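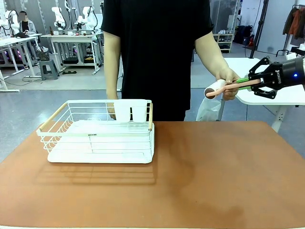 El quitapelusas de rodillo, con mango rosa y verde. Al lado, el escurreplatos blanco.

Rodillo adhesivo o cepillo de tela: tres meses quitando pelo de perro de un abrigo de lana

Por Gervásio Medeiros
29 abr 2019

En enero se me terminó la paciencia con los rodillos baratos del supermercado. Tengo una perra de pelo corto y blanco, un abrigo de lana azul marino y un sofá gris oscuro, y esa combinación obliga a limpiar a diario. Compré entonces dos cosas: el rodillo adhesivo de Levalen, con recambios de papel, y el cepillo de tela de Etine, de los que se pasan en un solo sentido y no gastan hojas. Los he usado los dos desde entonces, sin repartirlos por tareas hasta que tuve claro para qué servía cada uno.

Empiezo por el rodillo. El adhesivo es fuerte, más que el de los que compraba antes, y en lana se nota. Con una hoja limpia basta una pasada por cada manga y otra por la espalda. En la parte baja del abrigo, donde la perra se apoya cuando le pongo la correa, hay que insistir y cambiar de hoja a mitad. Las hojas vienen cortadas en diagonal. Al principio me pareció una tontería de envase, pero se encuentra el borde sin tener que rascar con la uña. Aun así, cuando el rollo va por la mitad alguna hoja se rasga y deja una tira pegada que hay que quitar aparte.

En algodón funciona igual de bien. En punto fino hay que tener cuidado: si se aprieta, levanta el hilo, y tengo un jersey con una zona un poco más peluda que el resto por haberlo hecho con prisa. En terciopelo no lo recomiendo. Lo probé en un cojín y dejó una sombra que tardó dos días en irse.

El recambio es el punto flojo. Cada rollo cuesta 2 euros en la tienda de Aguiar y en mi casa dura menos de lo que promete la caja. Si solo se usa para repasar la ropa antes de salir, el gasto es pequeño. Si además se usa en el sofá, como hice yo las primeras semanas, se va un rollo detrás de otro. También genera bastante basura, y el papel con adhesivo y pelo va al cubo de resto.

El cepillo de Etine costó 18 euros y no he tenido que comprar nada más. La superficie es una tela con el pelo inclinado hacia un lado. Se pasa en la dirección de la flecha, recoge, y luego se mete en la funda, que lo limpia al sacarlo. La funda cumple con el pelo largo de las visitas y bastante peor con el corto de mi perra, que se queda clavado en la base. Cada cierto tiempo lo limpio con un peine viejo sobre el fregadero.

En el sofá el cepillo gana con claridad. Cubre más superficie, no se agota y llega a la junta entre los cojines si se inclina. En el asiento del coche también. En el abrigo, en cambio, mueve el pelo más que recogerlo, sobre todo si la lana está seca. Una vecina me aconsejó humedecerlo un poco y algo mejora, pero no es cómodo hacerlo en el recibidor cinco minutos antes de salir.

Con el polvo y las pelusas de secadora no veo diferencia entre los dos. Con migas, ninguno: para eso está la aspiradora. Y ni el rodillo ni el cepillo quitan las bolitas que se forman en la lana con el roce. Hay quien los compra pensando en eso y luego se queja en las opiniones. Hace falta una rasuradora de tejidos, de las de pilas. Yo tengo una de Reltley y va bien, aunque hace mucho ruido.

Un detalle sobre cómo guardarlos. El rodillo sin tapa se llena de polvo en un cajón y la primera hoja se pierde siempre. El mío traía una tapa de plástico que se rajó en la segunda semana; ahora lo cuelgo por el mango en un gancho detrás de la puerta. El cepillo se queda en su funda y no da problemas.

Valoración

Rodillo Levalen: lo volvería a comprar para la ropa. Buen adhesivo, corte de hoja acertado, tapa mala, recambios caros si hay animales en casa.

Cepillo Etine: lo volvería a comprar para el sofá y el coche. Para un abrigo oscuro se queda corto y la funda no limpia bien el pelo corto.

Si solo pudiera quedarme con uno, sería el rodillo, por el abrigo. Quien no lleve lana oscura puede ahorrarse los recambios y comprar el cepillo.

Actualización: me preguntan si los recambios de otras marcas encajan en el mango de Levalen. He probado los de supermercado y entran, pero giran con holgura y el rollo se sale al apretar.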